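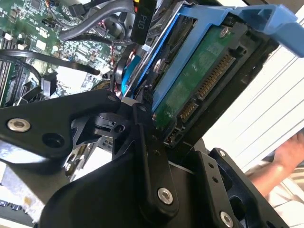 1/5
Trumeck, the equipment dealer I've worked parts for, is opening a second service shop. It goes in at Stusevton, in the old Krishnan Tractor building. Doors open in October.

2/5
The new shop has 25 service bays. Undercarriage and hydraulics work moves there from Ester. Engine rebuilds stay put for now.

3/5
Staffing: 53 jobs to start, mostly field techs and parts counter. Nearly 81 people applied before the posting closed. Two of the lead positions are still open.
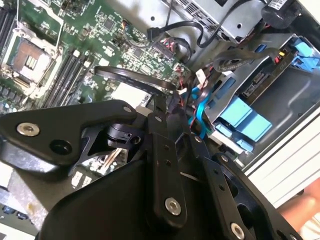 4/5
Parts pickup hours at Stusevton will be 6 a.m. to 6 p.m., closed Sunday. The after-hours drop box is on the north side by the wash rack. Bring your account number, same one you use at Ester.

5/5
If you have a machine scheduled at Ester this fall, call before you haul it. Some of those jobs are being moved and the drive is a good bit longer for folks out west. Rental returns still go to Ester.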